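Search this book
Enter keyword Go

Chapter 7: Leather and How It Is Made

June
By Emiko Minami and Marjan Sharifi

Leather is animal skin that has been treated so it will not rot. People have made it for thousands of years, and the main steps have changed less than you might expect. In this chapter we follow a hide from the salt shed to the cutting table.
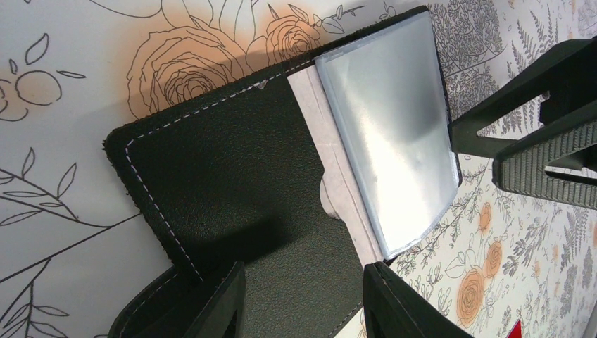
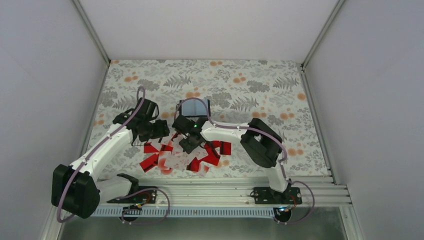
7.1 The layers of a hide

A raw hide has an outer layer, which carries the hair, and a thick inner layer called the corium. Most of the strength of leather comes from the corium, where fibers of collagen cross each other at many angles. Near the surface the fibers are finer and packed more tightly. This upper part is the grain.

Leather that keeps its whole grain surface is called full grain. If the hide is thick, it can be split into two or more sheets. The lower sheets have no grain of their own and are sold as split leather or suede.

7.2 From hide to leather

Fresh hides spoil quickly, so they are salted or chilled soon after they are removed. At the tannery they are soaked, and lime is used to loosen the hair. The tanning agent then bonds with the collagen. Vegetable tanning uses bark or leaves and is slow - the old pits at Ponberg held hides for up to 11 months. Chrome tanning takes a day or so and gives a softer leather.

Key terms: corium, grain, split, tanning agent

Related chapters
Chapter 6: Wool and Felt
Chapter 8: Dyes and Finishes
Chapter 9: Thread, Needles and Seams
Case study: The Kullwood Tannery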